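Search this repository: title, author, keyword Go

4. Evaluation of the Allum two-arm kit

4.1 What the vendor promises

Suster sells the Allum as a bench kit that a small lab can put to work on the day it arrives. The brochure claims 84 percent success on "everyday tabletop handling" and cites 2,659 trials. We asked for the trial logs and received a summary table with no object list and no definition of success. Adomaitis, who handled our side of the correspondence, asked a second time in June and got the same table back. We therefore treat the figure as advertising.

The layout itself is conventional (Figure 2). Both arms bolt to the front rail of a walled work surface and share the middle of it, so each task we set was one the two grippers could dispute.

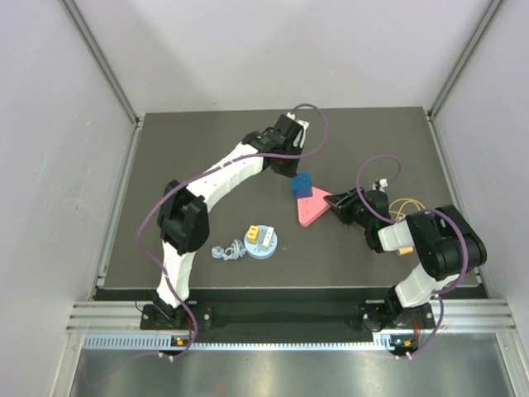
Figure 2. The kit with blocks, a round base plate and a knotted rope-like object set out between the arms.

4.2 Blocks and cord

Plain blocks are a kind test. They have flat faces, they hold still, and a vendor demo rarely contains anything else. Cord is harder to excuse, and the brochure leaves it out. We put a long yellow cord among the blocks and had one gripper hold a small block with the cord's end running into it, while the other arm worked close by.

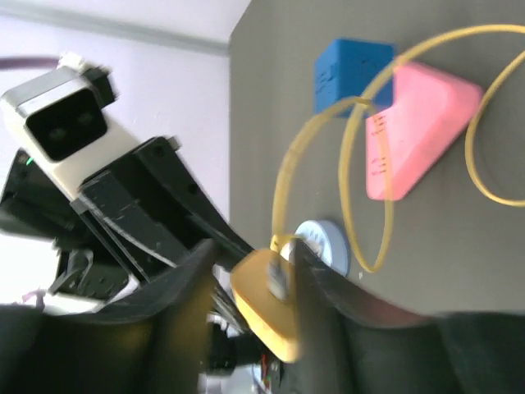
Our scoring was stricter than the vendor's appears to be. A grasp counted only if the block was held and the neighboring pieces stayed where they had been placed. Sakalauskas scored every run from the recordings without knowing which software version was in use — a precaution we would have liked to see in the summary table. We make no claim about long-term wear, and we did not test the paid support plan.

Recently added
Avotiņš: Notes on gripper calibration
Tarnerby bench trials, part 2
Tarnerby bench trials, part 3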